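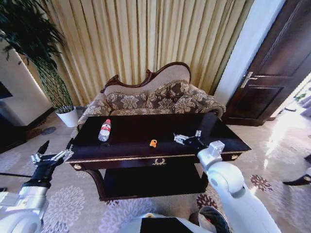

About Brudasent

Filed under: Company / Who We Are

Brudasent tests grippers, arms, wrist cameras and controllers for people who have to choose between them. We work from Draltport and have been at it for 3 years. Ruairí Egan started the business after buying an arm on the strength of a brochure and finding the controller wouldn't talk to anything else in his shop.

Most of our trials are run in furnished rooms. A bench with good lighting flatters every gripper, and our clients want to know how one behaves near a polished table, a patterned cushion or a doorway full of sun. We use ordinary household items and log every attempt, including the ones we'd sooner forget. 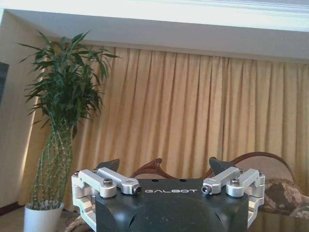

A standard trial is 100 attempts per item, per gripper. Finger travel, pad material and closing force are written up separately, and the wrist camera gets its own section. Glare and reflections cause more trouble than most buyers expect — so we ask for the raw view from each wrist before we look at anything a controller has cleaned up. Our records now hold 3629 logged attempts, all in the same format.

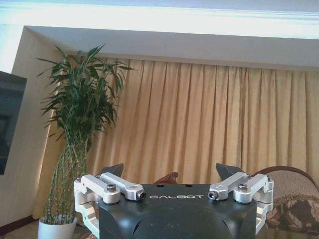

Team: Gripper and Wrist Camera Trials

There are two of us on trials full time. Ruairí sets the tasks and Phelan, our logging software, keeps the times. We don't sell hardware and we don't take commission. If a parallel gripper does the job as well as a multi-fingered one, the report will say so, and the colour charts and joint data are at the back for anyone who wants to check.
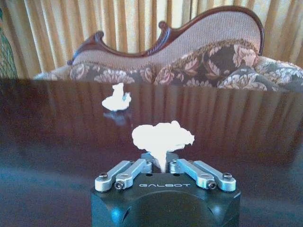 Tissue task, wrist view.

Soft items are the current focus. The next set, called Flosinska, covers paper and light fabric and is booked for October. Clients are welcome to sit in.

Page last updated 2023-09-20

Contact | © Brudasent, Draltport | Back to top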